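작은도서관 장서 재정비 및 열람환경 개선 사업 중간보고

수행기관: 드로르니다(Drornida) 마을도서관
보고일: 12/24/24
수신: 그로스터(Groster) 지역문화기금 사업관리 담당 Innes MacAulay

1. 보고 범위
본 보고서는 협약서 제4조에 따른 2차 중간보고로, 장서 점검, 목록 데이터 정비, 폐기 및 보수, 열람환경 개선의 네 항목을 다룬다. 예산 집행 내역은 별도 서식으로 제출하였으므로 본문에서는 집행 지연이 발생한 항목만 언급한다.

2. 장서 점검
점검 대상은 등록원부 기준 3,926권이다. 11월 말 현재 2,381권의 실물 대조를 마쳤다. 대조는 등록번호, 청구기호, 소장 위치의 세 값을 원부와 비교하는 방식으로 진행하였다. 세 값 중 하나라도 일치하지 않는 도서는 황색 띠지를 부착하여 별치하였고, 별치 도서는 목록 정비가 끝난 뒤 일괄 재배가한다.
잔여분은 아동 그림책과 향토자료에 집중되어 있다. 그림책은 판형이 고르지 않아 책등 라벨의 부착 위치가 제각각이며, 권당 처리 시간이 일반 단행본보다 길다. 향토자료는 비매품과 소책자가 많아 국제표준도서번호로 조회되지 않는다. 이 두 자료군은 수기 입력을 전제로 일정을 다시 편성하였다.

3. 목록 데이터 정비
기존 목록은 2개의 서로 다른 프로그램에서 작성되어 저자명 표기와 분류기호 자릿수가 통일되어 있지 않았다. 토케티(Toketti) 도서관리 프로그램으로 이관하면서 다음 기준을 적용하였다.
분류기호는 소수점 이하 둘째 자리까지 기입한다.
번역서의 원저자명은 한글 표기를 우선하고 원어를 병기한다.
총서는 권차를 별도 항목에 입력하고 서명에는 포함하지 않는다.
복본은 개별 등록번호를 유지하되 서지 레코드는 하나로 통합한다.
이관 1차분에서 문자 깨짐이 발생하였다. 원인은 구 프로그램의 내보내기 파일에 적용된 문자 인코딩이었으며, 변환 후 다시 이관하여 해소하였다. 동일 문제가 재발하지 않도록 2차분부터는 시험 이관을 먼저 실시한다.

4. 폐기 및 보수
폐기 심의 대상으로 약 300권을 선별하였다. 선별 기준은 본문 결락, 곰팡이, 개정으로 효력을 잃은 법령 및 수험 자료이다. 심의는 다음 분기에 실시하며, 그 전까지는 원부에서 말소하지 않는다.
보수 대상은 책등 분리와 면지 파손 위주이다. 할라스(Halász) 제본용 중성풀을 사용하고 있으며, 보수 후 압착 시간은 하루로 정하였다. 압착판이 부족하여 한 번에 처리할 수 있는 수량이 제한된다. 추가 구입은 잔여 재료비 범위에서 집행할 예정이다.
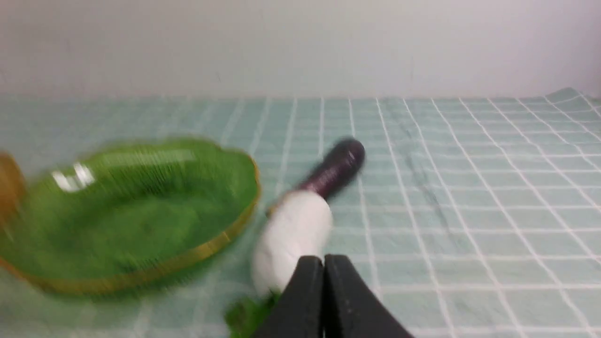
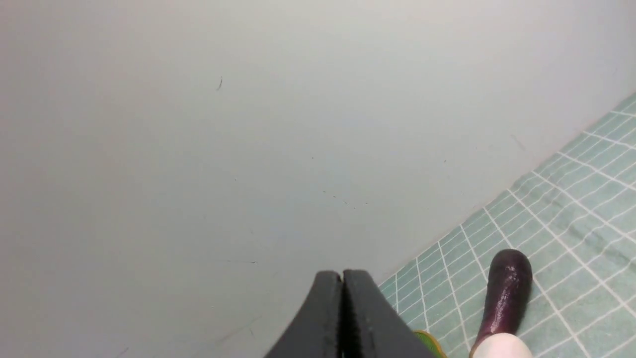

격자무늬 깔개와 흰 벽면

5. 열람환경 개선
서가 간 통로 폭을 조정하고 안내 표지를 교체하는 작업은 계획 대비 지연되고 있다. 표지 제작업체의 납기가 한 차례 연기되었고, 서가 이동은 장서 점검 구역과 겹치지 않도록 순서를 변경하였다. 벽면 마감은 전면 재도장 대신 부분 보수로 계획을 수정한다. 두 번째 사진의 벽면에서 보이는 작은 어두운 점과 가는 회색 줄 정도의 흠은 부분 보수 기준으로도 조치 대상에서 제외하고, 균열이나 들뜸이 확인되는 곳만 시공한다. 이에 따라 발생하는 도장비 잔액은 조도 개선 항목으로 전용하고자 하며, 전용 승인 요청서를 첨부하였다.
열람석 조도는 책상면에서 측정한다. 목표값은 800럭스로 하되, 창가 좌석은 주간과 야간 측정값을 구분하여 기록한다. 조명기구 교체는 통로 조정이 끝난 구역부터 시행한다.

6. 이용 서비스 영향
점검 기간 중 대출은 중단하지 않았다. 점검 중인 서가의 도서는 신청을 받아 직원이 직접 출납하였다. 예약 도서의 대기 기간이 평소보다 길어졌다는 의견이 접수되어, 대조가 끝난 서가는 당일 개방하는 것으로 운영 방식을 변경하였다. 상호대차는 향토자료를 제외하고 정상 운영 중이다.

7. 협의 요청 사항
도장비 잔액의 항목 간 전용 승인.
향토자료 수기 입력에 따른 장서 점검 완료 기한의 1개월 연장.
폐기 확정 도서의 처리 방법(매각 또는 무상 배부)에 대한 기금 측 지침 확인.

8. 향후 일정
향토자료 입력과 그림책 라벨 교체를 병행한 뒤 목록 2차분을 이관한다. 폐기 심의 결과와 조도 측정표는 최종보고서에 수록한다.

첨부: 전용 승인 요청서 1부, 장서 점검 진행표 1부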